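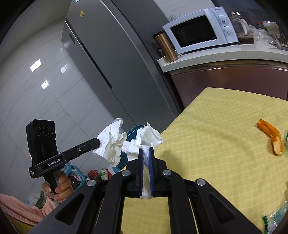 To: handheld-collection list
Date: 9 October 2026
Subject: Re: Draft rules for home sessions, section 4

Hi all,

I finally read the whole Narnden draft over coffee, all 14 pages of it, and I like it a lot more than I thought I would! A few thoughts on the bit quoted here:

> Operators should clear the work surface of all items not named
> in the task before starting. Any session with extra items on the
> table should be marked as failed. Comments welcome, especially
> from the Undby and Chuensuk groups.

I'd really push back on "all items." We do table tidying in ordinary kitchens (tissues, snack packets, bits of peel, that kind of thing), and if you strip the table first there's nothing left to tidy. Guretti tried a rule like this in February and ended up tossing 19 sessions that were perfectly good. Could we say "remove anything sharp, hot, breakable or private" and leave the rest alone? Private matters more to me than the draft lets on, by the way. Mail, pill bottles and family photos should all go in a drawer before anyone picks up a gripper.

Second thing, two-handed work. The draft treats each gripper as if it's alone in the room, and mine never are. I'd like a line saying both finger sets get wiped and checked for loose pads before every session, and another saying you don't cross one arm over the other to reach something. Set it down, move your feet, start again. Oh, and the bin has to stand where you can reach it without leaning over the table!

Packets need their own note too. Do we grab by the crimped end or by the middle? Our people do both, and I'd hate for the rules to pick one. Just have them write down whether it's full or empty, as those behave so differently.

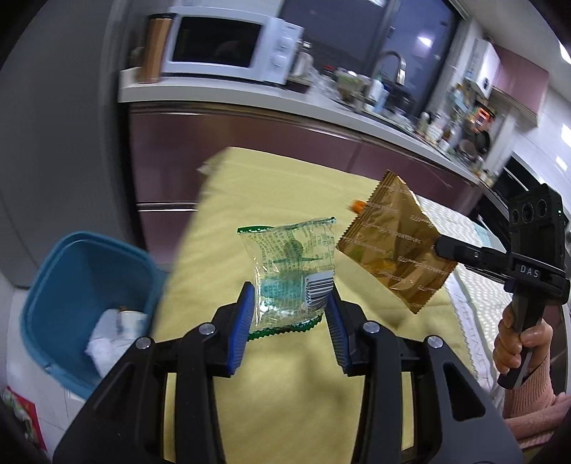
Last one, breaks. The draft says every hour and I'd say every 15 minutes, at least for new people. Wrists get tired way before anyone admits it, and the grabs get sloppy.

I can type up new wording for section 4 if that helps. Is anyone already working on it?

Cheers from the Undby end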